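Giving up the car, one winter in

I sold the car in October. It was an old Keane estate, bought second-hand, and by the end it was costing me more to keep than it was worth. The exhaust had gone twice and the heater only blew on the highest setting. A man from the next village took it away for parts. I had meant to look for another one straight away, and then I put it off, and now it is March and I still haven't got one.

A few people have asked how it's going, so I thought I would write it down.

I live at the top end of Erkel, past the old school. The shop is at the bottom of the hill and so is the bus stop. The number 80 goes into Buvomow and back, once an hour until early evening, and after that you are on your own. The journey takes longer than driving did, mainly because the bus goes all the way round by the hospital. I read on it. I've got through more library books since October than in the two years before.

Work is the easy part. I can do most of it at home and I only need to be in the office a couple of mornings a week. The first bus gets me there early enough to have a cup of tea before anyone wants anything. Coming back is worse. If I miss the half past five I have to stand in the shelter opposite the bank for an hour, and the shelter has no side on the side the wind comes from. I bought a better coat in November. It was dear, and I don't regret it.

Food took more sorting out. With the car I did one big shop every fortnight and filled the freezer. I tried doing the same by bus and it was a mistake. I had four bags, one of which split on the step, and a tin of tomatoes rolled down to the back seat and stayed there until we went up the hill. Now I go to the village shop every other day with a rucksack and get what I need for a meal or two. It costs more per item. I throw less away, though, and my food bill has come out much the same as before. Potatoes and washing powder I have delivered, along with anything else heavy.

I also bought a trolley, one of the two-wheeled ones with a tartan bag. It's a Bonent and it was in the sale. I felt a bit daft with it for the first week. The wheels are good on the pavement and bad on the track by the allotments, where the small stones get jammed in them, so I go round by the road when I've got it with me.

As for money, I went through the bank statements in January. Between the insurance, the tax, the MOT, repairs and petrol, I had been spending well over 1,000 pounds a year on a car that mostly sat outside the house. I have put up to 100 pounds a month aside since selling it. Some months it's less, because of taxis. I use the taxi for the dentist and for going anywhere at night, and I don't count it as cheating. 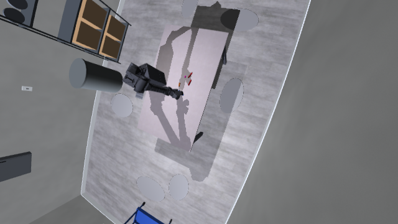
The thing I miss is going to places on a whim. There's a beach I used to drive to when the weather turned nice, and by public transport it is 2 buses and then a long walk along a road with no pavement. I went once, in December, and by the time I arrived I had to think about starting back. I'm going to try again when the clocks change. I might take the folding bike on the bus if the driver will let me. The timetable says it's up to them.

I also miss being able to give people lifts. I used to take my neighbour to her hospital appointments and now we go together on the 80, which suits her well enough as it stops by the main door. She has a pass and travels free. I pay, and she finds this funny.

The walking has done me some good. I used to have to stop halfway up the hill and pretend to look at the view, and now I only stop if I've got the trolley. My boots need new heels already.

I haven't decided about next winter. The bus company is looking at the evening services again and there's a notice in the shelter asking for comments by the end of the month. I've sent mine in. If they cut the last bus I will probably have to start looking at cars, and I'd want a small one this time, with a heater that works.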